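Standards watch: the packing task rules are out, and we have questions

The draft good practice sheet for hand-held gripper work has finally gone around, and most of you will have seen it by now. It runs to 30 pages, which is a lot of paper for a job that amounts to getting snacks in and out of a bag. The people at Viltska who wrote it clearly meant well. Whether it will make anybody's demonstrations better is another matter, and this item goes through the parts we think you should read before the comment period closes in December.

The sheet covers bench setup, handling, cables, labeling and what to throw away. We tried to hold it up against ordinary sessions with soft bags, the task most of our readers are doing this season and the one that seems to produce the most arguments.
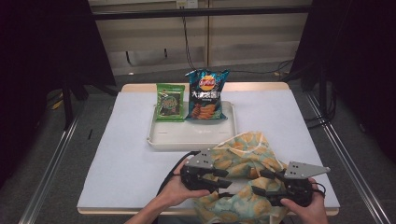

Page last changed: Monday, 8:30 a.m.

Start with the bench rules, which are the strongest part. The sheet asks for a plain work surface, one task on it at a time, and a tray or other fixed place for goods that are outside the bag. Fine. A small green snack packet, probably seaweed, and a bag of chips stood up at the back of a shallow tray are easy to tell apart, and the person with the grippers can get on with the fabric bag at the near side without knocking into them. We have no quarrel with any of that.

Where we part company is the demand that every item be put back in "a neutral starting pose" between runs. Neutral for whom? A chip bag does not have a neutral pose. It has whatever pose the last squeeze left it in. The Luson group sent in a comment saying the same thing at more length, and asked for the rule to be limited to boxes, cups and other things that keep their shape. We think they are right and hope the drafters listen.

The bag gets worse treatment. Section 8 says the container should be "opened and flattened to a repeatable state" before each run. Anyone who has tried to flatten a cloth bag the same way twice knows how that goes. You can spend the morning smoothing it, and by the third try you are recording a person who is good at smoothing. If the point is to teach a machine what bags do, the rumpled ones ought to stay in. Our own advice would be to set two or three loose starting states, write them down, and rotate through them. That takes one line on the log sheet.

Then there is the number. The sheet wants 100 accepted runs per item before a set can be called complete. We asked where that came from and were told it was "established practice," and when we asked whose, the trail went cold. One set that was passed around during drafting had 285 runs in it, nearly all with the same bag turned the same way. Under the new rules it would pass with room to spare. A smaller set with real variety would fail. That tells you what the rule is measuring.

On cables the sheet is sensible but vague. It says leads from the hand units should be "managed." Managed how? With one gripper split between two hands, or one in each, a lead that hangs past the wrist will find its way to the table sooner or later, and a lead lying across the bag will change how the bag moves. We would like to see a plain rule: the lead leaves the tool on the side away from the work, and there is enough slack to reach the far end of the table. Check it before the first run and again after any break. The Zilex checklist, which is a lot shorter, already says nearly this, and we can't see why it wasn't borrowed.

Hands are handled oddly too. There is half a page on gloves (optional, then recommended, then optional again) and one sentence on fingers near moving linkages. We would swap those. Keep your grip behind the linkages, don't steady the goods with a spare finger, and if something snags, stop and let go of the trigger before you pull. A run where somebody helped with a bare fingertip should be marked and set aside, however nice the rest of it looks.

The labeling section is the one likely to cause real trouble. It asks for the contents of a bag to be labeled "as visible from the tool camera." With see-through plastic that is asking for a guess. Looking at a citrus-print bag from the gripper side, we can make out something green with a rectangular shape and something bright turquoise, and that is as far as we would go from that view alone. Two labelers will write two different things and both will be sure of themselves. Let the label say "green item, rectangular" and have a second field for what the packing list says was used. Mixing the two is how bad labels get in, and once they are in they don't come out.
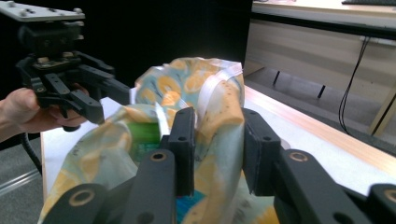

What we would send back

Comments go to the drafting address on the cover sheet, and short ones seem to get read first. Ours will ask for four changes: drop the neutral pose rule for soft goods, replace the run count with some test of variety, write a proper cable rule, and split the label field in two.

We will also ask who is supposed to check any of this. The sheet talks about "the reviewer" all the way through and never says whether that is somebody at the bench, somebody at Viltska or a piece of software. Rweyemamu, who tried the earlier version, ended up with the same people packing the bags and approving the runs. Good luck finding a failed one in there.

If you have tried the draft on a live bench, tell us what broke. We are more interested in that than in whether you liked the wording. The next item on this will go out after the comments have been answered, assuming they are.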